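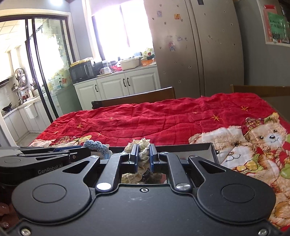
Revision 2 of our household collection rules is now in force, and since I wrote most of it I have been asked to explain the parts people keep arguing about. The document covers two-handed work with hand-held grippers in occupied homes, on deformable objects: yarn, rope, cloth, soft packaging. It runs to 18 rules. Most of them are about the things a learned policy will see whether you meant it to or not. A red quilt with gold stars and printed bears under the work area is allowed, for instance, and so is a window that blows out to white behind the counter. Under revision 1 both would have been grounds for rejecting the setup, and we rejected a lot of setups.

Revision 1 came from Boersma, where Sunil Majumder and I both worked on bench fixtures. It assumed a matte gray surface, fixed lights and a fixed part list. Those are sensible rules for a fixture bench. Applied to kitchens they gave us operators clearing tables, folding away blankets and pulling curtains for twenty minutes, and then recording in a room that no longer resembled the home it was in.

The rules below are the ones that draw questions. Numbering follows the document.

Rule 3. Leave the surface as found.
If the table has a cloth on it, the cloth stays. If the cloth is wrinkled, it stays wrinkled. The operator may smooth it only where a fold would stop the container from sitting flat. Printed figures are fine. Daniyal Memon objected that a printed face could be taken for an object by the downstream segmentation, and he is right that it could. We keep the print and note it in the session sheet under "surface, figured." If segmentation fails on a printed bear I would like to find that out from the training set and not from a customer.

Rule 4. Background codes and documents.
Anything on a wall with readable text or a square code gets checked before the first take. The check has two parts. First, does the text identify a person, an account or an address? If so, it is covered or removed with the resident's permission. Second, does the code detector respond to it? We had one case in which a delivery label was picked up as a calibration target and shifted the pose estimate for the whole session. Jiahui Jiang wrote a small script that runs the detector on a still and lists every hit. It takes a few seconds. Run it.

Stickers on appliances are left alone unless they carry a name or phone number.

Rule 6. Both tools on the same clock.
Each gripper records on its own. Offset between the left and right streams must be measured at the start and again at the end of a session, by touching the fingertips together in view of both cameras and closing them at the same moment. Start only is insufficient, as drift is what we are looking for. Revision 1 asked for the start check alone, and we discarded 63 sessions when the end offset could not be recovered. That number is the main reason revision 2 exists.

Rule 7. Touching is permitted, resting is not.
When two grippers work over one small box they will overlap in each other's view. This is expected. What we do not accept is one tool resting its weight on the other, or on the rim of the container, during a grasp. The contact loads the linkage and the recorded finger opening then reads a little narrower than the real one. Operators do this when their wrists are tired, so the rule is paired with rule 8 (breaks).

Rule 8. Breaks.
Stop at 18 minutes of continuous holding. The tools are not heavy, but they are held forward of the body with the elbows off the table. Noman Cheema wanted 30 minutes and recorded himself for a month to argue the point. His own grasp repeatability dropped off before 20, and he signed the shorter limit without further comment.

Rule 11. Define "grasped" for yarn.
This is the longest rule. For a rigid part, a grasp is closed when the opening stops changing. Crocheted and knotted pieces keep compressing after contact, and a loop can sit between the pads without the piece being held at all. For yarn we therefore label three states: touching, closed, and lifted. "Closed" requires material visibly between both pads. "Lifted" requires that the piece has left its support, and the annotator must be able to point to the interval in which it did so. A single still is never enough to label "lifted." If it can't be decided, the label is "closed" and the annotator moves on.
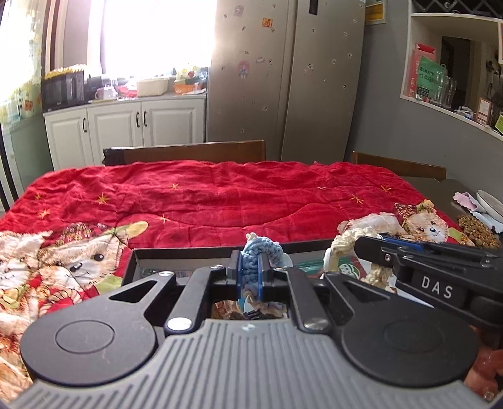

Blue piece between the blue pads. From one frame, "closed" is the most we would label.

Janelle Macaraeg runs annotation and has the statistics on this. Before the three-state rule, two annotators working on the same yarn takes disagreed on 107 of the grasps in her check set. She has not finished the recount under the new rule, so I will not quote a figure. The early batches look better. Ruffled edges remain the worst case, partly because the pads disappear behind them.

Rule 12. Do not help with the free hand.
If a loop snags, the operator opens the gripper and tries again. Picking the yarn off with fingers ends the take. A hand visible on the tool itself is acceptable and needs no note. A hand touching the object is a fault and is logged as one, including when it happens after the release, because a cropped clip may start there.

Rule 14. Container position.
The box may move. If the operator bumps it, leave it where it ends up unless it is about to go off the table. Revision 1 required resetting it to a taped mark, and the result was a model that reached for the mark. Nomunora, our first pilot arm, did this very consistently. It put a sock down precisely where the box had been during collection, with the box a hand's width to the left.

Rule 15. Food and dishes.
Items belonging to the household may stay on the table, with the exception of open liquids. Plates and napkins at a corner are ordinary clutter. Operators do not eat from the work table during takes, and they do not use the food as a substitute object. The grippers are wiped before and after each home, pads first.

Rule 17. Pads.
Replace pads in pairs, on the same tool, and record the change. A worn pad opposite a new one pulls yarn to one side during closing. Brakine, who supplied our earlier pads, sold them singly, and operators naturally replaced only the one that looked bad. Scuffs on the body do not matter. Loose pivot screws do, and are checked by hand before power-on.

Open items for revision 3. We have no agreed position on window glare. At present it is logged as "high" or "normal" by eye, and two operators in the same room will give you different answers. Sunil wants an exposure threshold taken from the first take of the session. I would accept that if it can be computed on the tool. We also have no rule for transparent packaging, and the Sonau pilot starts in June with a good deal of it on the object list. Drafts to me, please, in the same format as above, with the failure that prompted the rule attached.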